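Laundry folding tips, software side. Quick notes, will tidy up in October maybe.

- Plain bed cover. Pale, one color. Cloth masks get so much cleaner, and the shirt you want is blue or darker. Cream on cream = pain.
- Log jaw width at every step, not just open/closed. Thin cotton closes nearly all the way and the "got it" check misses it.

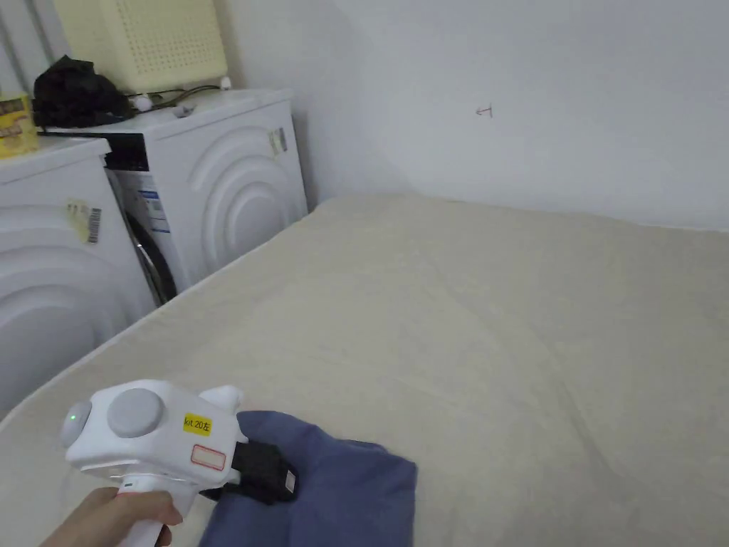
- Clock sync before anything else. Left and right streams drifting by 36 ms is enough to wreck a two hand pull. Everaldo Brandão's script in the Lostport repo fixes it, run it first.
- Stretch step: stop on width change, not on time. When the top edge quits getting longer, hold. Timers overpull smal shirts.

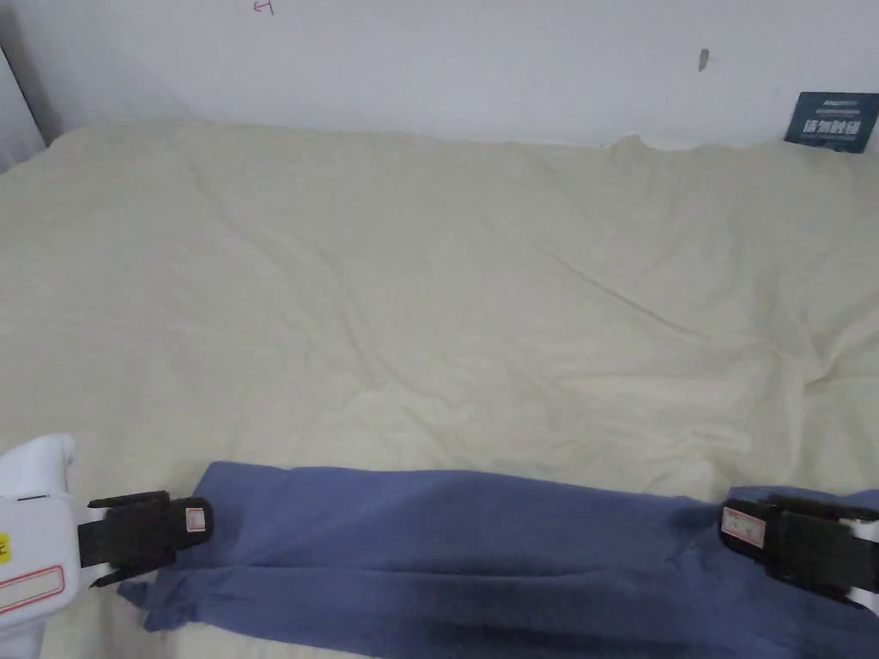

- Tag the neckline by hand in the first 204 clips. Boring. Do it anyway, the planner picks its fold line off that.
- Crumpled start? Don't plan the full fold. Plan one grab, look again, plan the next. Cheaper than it sounds, up to 224 ms a replan on the old laptop.
- Crop out the backgorund before training. Washers, cables, bags, all of it. 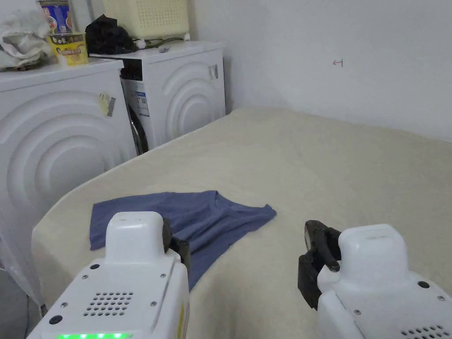
*Blue tee on the cream blanket, neckline and one sleeve showing.*

- Keep failed grabs in the set, label them "miss". Pak-hei Yang threw his out and had to redo the lot.
- Save raw poses. Smooth later.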